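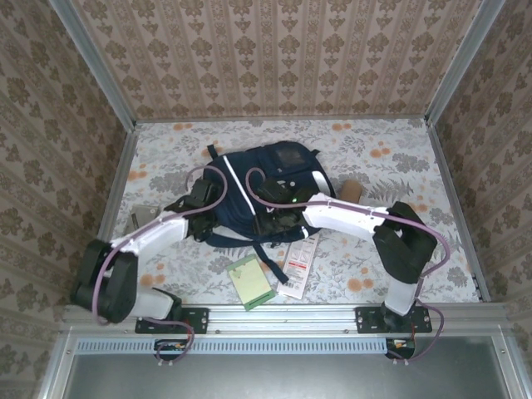 Ticket 169 — Backpack strap slipping
Product: Jidar daypack, navy
Opened by: Liv Söderlund
Status: waiting on customer

Hi Clirov support! I've got the navy Jidar with the white stripe, and one of the shoulder straps won't stay put. I set it where I like it, walk to the bus, and by the time I get there the bag is hanging down by my hip. It's only the one side, and I've had it since January.

What I've tried so far:

Re-threaded the strap through the buckle, twice. I'm pretty sure I had it right the second time (I copied the good side loop for loop).

Emptied the whole bag in case it was just too heavy. It still slips, only slower — maybe two bus stops later.

Folded the end of the strap over and pinned it. That works, but then I can't adjust it for my winter coat, so I'd call it a patch and not a fix.

Is there a spare buckle I can buy? The Hedlund store near me only sells the black bags and they sent me to you.

Reply from support, 3:20 pm
Hi Liv, thanks for all the detail! Could you lay the bag flat on its back and check the little bar inside the buckle? On a good one the bar has teeth you can feel with a fingernail. Please also tell us if the strap itself feels shiny or thin where it slips.

Liv, 5:45 pm
Okay, did that. The teeth on the bad side are nearly smooth, and the good side practically bites you! The strap feels the same on both sides, no thin spots that I can find. I also tried a buckle off my old Flolov gym bag, but the slot is too narrow and the strap bunches up in there, so that came right back off.

So a new buckle, I guess? I can sew, if it has to be stitched in. Just let me know which size to ask for, and whether you need the bag mailed in first. I'd like to hang on to it if I can, it's the one I use for work.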